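Merja Riihimäki blends pipe tobacco in Skarnside, in two rooms over a closed bakery. I visited her on Sun 17 November, when the shop downstairs was quiet and she had time to talk. She put the kettle on before I could take off my coat, and she asked me first what I had smoked that day. Nothing, I said. "Good," she answered. "Then your nose is still working."

She learned the trade from her uncle, who pressed flake for the Nurmi shop until his hands became too weak for it. She says she was a bad student. "I wanted to put everything in one tin. A little latakia, a little perique, some rum. He let me do it and then he made me smoke the whole tin."

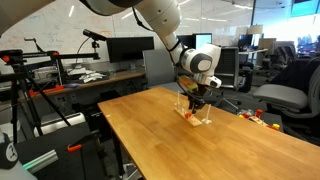
Her best known blend is Berkier, a Virginia flake with a small part of dark-fired Kentucky. The recipe has the number 146 in her notebook, and she does not pretend that the earlier 145 were only practice. "Some of them were better than Berkier," she told me. "But I could not make them again. The leaf was from one farm and one summer, and then it was gone."

I asked how long she ages it. The cakes stay in the press for 4 days, and after cutting, the tins rest for 15 months. She has tried shorter times. The smoke was sharp at the beginning of the bowl, she says, and the sweetness came only in the last third, when many people have already put the pipe down.

Chia-hao Hung, who writes the labels and takes care of the orders, joined us for the second pot of tea. He does not agree with her about moisture. Merja sells her flake rather damp and expects the customer to dry it. Chia-hao would like to sell it ready to smoke. "People in Flornport open the tin on the ferry," he said. "They do not have an hour to wait." Merja answered that they can open it before they leave home. I think they have had this conversation many times. 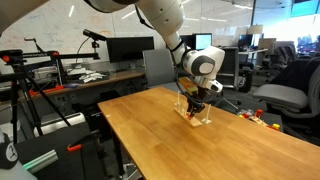
The pressing is the part she explains with most patience. The leaf must be laid flat, with the big stems taken out, and the pressure must come slowly, or the middle of the cake stays loose. A good cake, she says, should come out as firm as a block of wood and with the same straight sides. Then it can be sliced across without falling apart, and each slice shows the light and the dark leaf in thin lines.

The last batch of Berkier was 872 tins, and the next one will be ready in December. She does not want to make more. I smoked a bowl from an old tin before I left, folded and not rubbed out, the way she prefers it. It tasted of hay and dark bread, with a little pepper when I pulled too fast. Merja noticed this and told me to slow down.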